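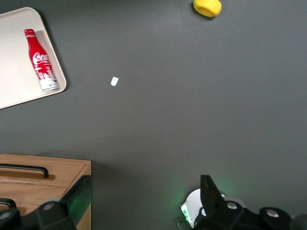
A red Coca-Cola aluminium bottle in one of the cream trays.

Bottle table returns to Comthorpe in December

The bottle and can table will be back at the Comthorpe swap morning in December, in the small room to the left of the stairs. Doors open at 10 am and we need to be out by 2 pm, as the main hall is booked after us.

Last year's table was busier than expected and things got muddled. A few people went home with the wrong items and one box was never claimed. We are changing how it works, so please read this even if you have been before.

Everything for swap or sale now goes in a tray. The trays are cream with a low rim, and they stack, so we can bring plenty. Lay bottles on their sides with the cap on. Aluminium bottles in particular were being knocked over when people reached across the table, and a dent at the shoulder or the base takes a good deal off what a collector will give for one. The tables will have dark covers again. They show the trays up well and do not throw glare back on shiny printing.

Each tray gets a slip with your name and what you want for the item, either a swap or a price. Please write it before you arrive if you can. Slips go beside the tray and should never be stuck to the bottle. Even low-tack tape can lift the print, and we had two complaints about that.

We are limiting each person to 7 trays at a time. You can top up as things go. Maeve Brophy will be on the door with the list and will take your name and tray numbers when you come in and again when you leave.

A few points that came up last time:

Printed aluminium bottles are welcome, full or empty. If yours is full, say so on the slip. Full ones should not be left on the windowsill, which gets the sun until late morning.

Leave the base as it is. Some members like to polish the bare metal, but the small print and barcode there are often how people tell one issue from another, and they rub off easily.

Glass is fine but goes on the far table, away from the door.

Boxes and carrier bags should go under the table - the fire exit was blocked twice last year and we were asked to move them.

The table took £290 last time, of which £100 went towards the room hire. The rest paid for the trays and for the new shelving from Venlow, now up in the store cupboard. It holds almost all of our boxes, though the Ritchie albums are still on the floor and need a home. If you have a dry cupboard and can take them until spring, please tell Maeve.

Tea and coffee will be on in the Bolis room from opening. Drinks stay in there, please, and off the display tables. Parking is behind the building, and the side gate will be unlocked for unloading until 11 am.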